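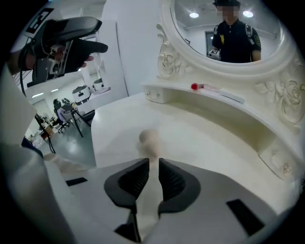

Siebe Dekker wrote to ask whether the working rules for the Montoya pair could be put on the product page itself, as his people were buying replacement pads from here and had never seen the booklet that comes in the case. They are now further down, under the ordering details, and replace the download that used to be here.

Montoya hand-held gripper pair
Supplied by Brevusen
Order code 1141

A matched left and right gripper for recording household and light workshop tasks by hand, for use in training robot arms. Each gripper has two dark grey fingers with black ridged pads on the inner faces, a wide-angle camera looking along the fingers, and a mounting point on top for a square marker. The pair connects by cable to a recorder carried in a backpack.

What is in the case
Left and right gripper
Recorder, with backpack
Cables and cable clips
Marker plates, spare set
Finger pads, spare set
Lens cloth
Booklet with the working rules and a blank session sheet

Technical details
Weight of recorder with battery: 1600 g
Longest unbroken recording: 300 seconds
Finger pads: ridged, replaceable, fixed with screws
Marker plates: matt black and white
Suitable for: indoor use, dry objects
Not suitable for: hot pans, running water, open blades, glass that is already chipped

The recorder closes a file by itself at 300 seconds and opens a new one. If a task is still under way at that point, both files should be marked as incomplete on the session sheet. Please do not join them afterwards.

Working rules

These apply to anyone who hires the pair from us, and we ask buyers to follow them too. The numbering is the same as in the booklet, edition 11. Older editions put the marker check after the first recording, and that order should no longer be used.

1. Before the session
Check that both marker plates are flat, clean and fully seated. A plate that has been bent back into shape is scrap.
Close and open each gripper fully with nothing between the fingers. The pads should meet along their whole length.
Wipe the lenses with the cloth supplied. Paper towels leave fibres.
Run the cables so that they have slack at the elbow and do not hang below the knee. A loop that can catch a drawer knob or a chair arm is too long – take it up with a clip.
Adjust the backpack straps with the recorder already inside.

2. The room
Agree with whoever is responsible for the room which surfaces and objects may be touched, and write it down. "Anything on the table" is not a good enough entry. Name the table.
Keep the normal lighting on and leave it alone for the whole session. Changing between daylight and ceiling light in the middle of a task means starting that task again.
Other people may be in the room as long as they have been told that recording is going on. Screens showing names, messages or account details should be off or turned away.

3. Mirrors, glass and glossy surfaces
Mirrors do not have to be covered. They are part of ordinary homes and a robot will meet them. There are three points to watch.
The operator will often appear in the glass. Faces must be blurred before the files leave the site, and this includes the operator's own. The blurring tool on the recorder looks for faces in reflections as well, but the results must be checked by eye.
A marker can also show up in the glass. Tick "reflective" on the session sheet so that the tracking software ignores the second one.
Glossy tops, such as white lacquer or polished stone, should be wiped before the first task and then left with whatever marks they pick up.

4. Handling objects
Approach at the speed you would use with a full cup in your hand.
Only the pads should touch the object. Do not steady it with your wrist or sleeve, and do not push it along with the body of the gripper.
Small items such as lipsticks, caps and pens are picked up across the narrow side where possible.
With a drawer, grip the knob and pull straight. Cut glass and crystal knobs are slippery against ridged pads, so use a light grip and stop if the knob turns.
If something is dropped, leave it where it is until the recording has been stopped. Mark the file as failed and keep it. Failed attempts are wanted, and a set with none in it will be queried.

5. Two operators
Where each gripper is held by a different person, one of them gives the start and the stop, out loud. Both wear plain gloves of the same kind. The cables must not cross.

6. After the session
Stop the recorder before taking off the backpack.
Put back every object that was moved, and go through the list from rule 2 with the person who signed it.
Look at the pads under a good light. Worn ridges are usually seen first at the tips. Change both pads on a gripper together.
Session sheets are kept with the files, on paper or scanned. We do not need a copy.

Spare parts
Pads are sold in sets for one gripper or for the pair. Pads made by Grerker have the same screw spacing but are thicker, and the gripper will not close fully with them fitted. We do not repair fingers damaged in this way under the guarantee.
Marker plates are sold only as a full set.
The Brineo soft case takes the pair and the recorder but not the backpack.

Hire
The pair can be hired by the week, Friday to Friday. Hire includes a short fitting session at our counter, and the person who will wear the backpack should come in for it. Bookings for September are open.

Returns
Unused pads and plates can be returned in their sealed bags. Recorders must be cleared of all files before they are sent back – hold the side button until the light goes out, then check the file list is empty. Any recorder that reaches us with files still on it is wiped on arrival without being opened, and we cannot recover anything afterwards.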